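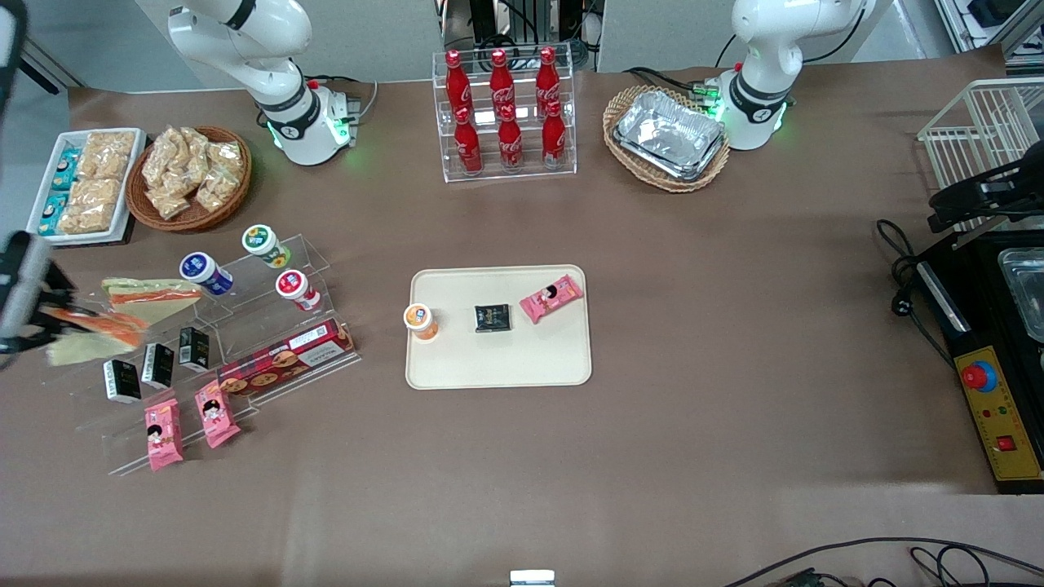

Chapter 5
Written Rules and Working Tables

5.1 What a rule can be held to

Most books on robot safety begin with the standards and work their way down to the machine. We start at the table. A standard is written in an office, by people who agree on words. The work is done among trays, wire racks, cables and packets of crackers, and a good deal of what matters there never gets into the words.

Take the emergency stop. Every student can recite that it should be red, easy to see and easy to reach. The one on the yellow panel at the right of the table is certainly red and easy to see. Now ask what pressing it would stop. Would it cut power to the machine it is fixed to, or to the two white arms as well? A photograph can't settle that, and neither can a tick in a box marked "emergency stop fitted". I have read plenty of site files in which that tick was the whole of the evidence.

The same goes for lights. Both arms have a green ring glowing at the base. People take green to mean safe. It may mean powered, or ready, or connected, depending on what the maker decided. Unless the meaning is written down and the staff have been told it, a coloured ring should be treated as decoration.

5.2 The Brumik checklist

Mohcine Cherkaoui looked into this problem when he compared the paperwork for small handling cells with the cells themselves. His starting point was the Brumik checklist, which runs to 282 items and was then in use at two packing firms, Dalura and Prins. He collected 1558 completed sheets and went back to the benches with them.

His findings were not flattering. Items about fixed hardware were answered carefully. Items about loose things, such as power leads, plugs and goods left within the arm's reach, were mostly answered "yes" in the same handwriting from top to bottom. Prins replied that its staff knew the benches well and had no need to look each time. The reader may decide what a checklist is for in that case.

A cable looped across a work surface is a fair test. It is dull, it moves, and it belongs to no one department. Brumik gives it one line: "Cables tidy." Tidy by whose judgement? A usable rule would say where a cable may run, how it is held down, and who must put it back.

5.3 Soft goods, hard claims

Suppliers like to say that light goods make for low risk. A bag of puffed snacks will hurt no one. But the arm that lifts the bag weighs the same whatever it is holding, and a hand reaching across for a sandwich meets the arm first. The Sumulari guidance gets this right in its second section and then forgets it, giving a lower risk class to "food and light retail" with no figures to support the change. It also promises that all cells will be "inherently safe" by 2037. No method is given.

I don't argue that standards are useless. Several people I have worked with still have all their fingers thanks to a dull clause about guarding. My complaint is with rules that can't be failed. As you read the clauses quoted in this chapter, put three questions to each of them.

Who checks it, and when?
What would a failure look like on the bench?
What happens to the work if the answer is no?

Section 5.4 applies these questions to stopping functions, beginning with the difference between stopping one machine and stopping everything within reach of it.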